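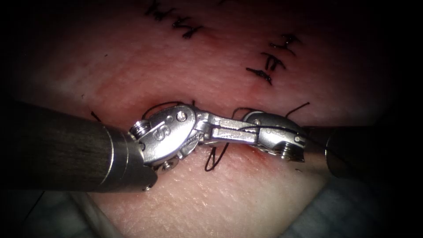
What is a suture practice pad for?
It gives trainees a repeatable surface on which to place, tie and trim stitches before they work on patients.

Pludport Releases Revised Suture Practice Pad and Bench Protocol

GALTBY, February 26, 2024 — Pludport, a supplier of materials for surgical skills training, today released a revised version of its synthetic skin pad together with a written protocol for interrupted suturing practice. The pad is listed as part number 1468 and replaces part number 1698, which will remain on sale until existing stock is gone.

The revision concerns the surface layer and the way it holds a stitch near the margin of an incision. Training centers using the earlier pad had reported that thread placed close to the edge could pull through when the knot was tightened. The new surface layer is 3 mm thick and is bonded to a softer base. Incisions may be made by the instructor to any length and in any direction.

"Most of the wear on a pad comes from the second throw, when the trainee pulls too hard and the margin lifts," said Siwan Maddocks, product manager at Pludport. "We changed the bond between the layers and left the rest of the construction alone."

The pad is suitable for hand suturing and for instrument work, including robotic instruments. Its pale color is intended to give clear contrast with black thread under a bright central light.

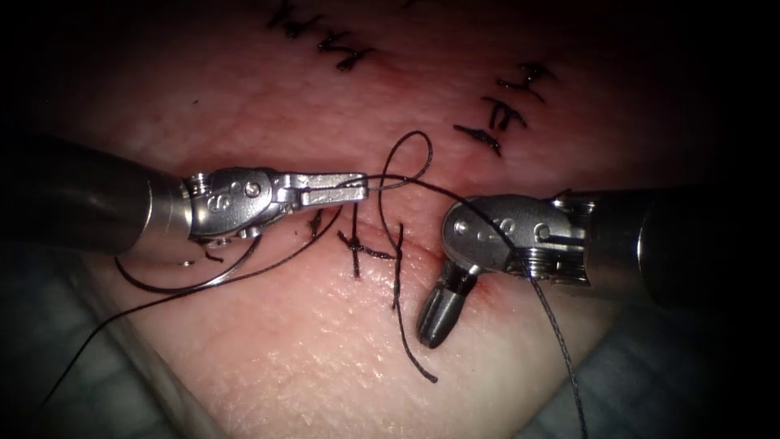 The protocol covers needle entry, spacing, knot tying and tail length. Trainees begin with single interrupted stitches and leave each completed row in place for review by the instructor. Tails are to be trimmed short but left long enough to show that the knot has been locked. Partly closed incisions may be kept for a later session, provided the pad is stored flat and away from direct sunlight.

Kasun Ekanayake, who wrote the protocol, said the section on thread handling was expanded after trials at the Oltia skills laboratory in October. "Loose thread on the pad gets picked up with the working strand," Ekanayake said. "The text now tells the trainee where to park the tail before the next throw."

Pads are supplied in cartons of 200 — smaller quantities are available through the distributor, Zepeda. The protocol is included with each carton as a printed booklet. Centers holding unopened cartons of the earlier pad may request the booklet separately.

Orders and technical questions should be addressed to Rhun Watkins, customer support, Pludport, Galtby.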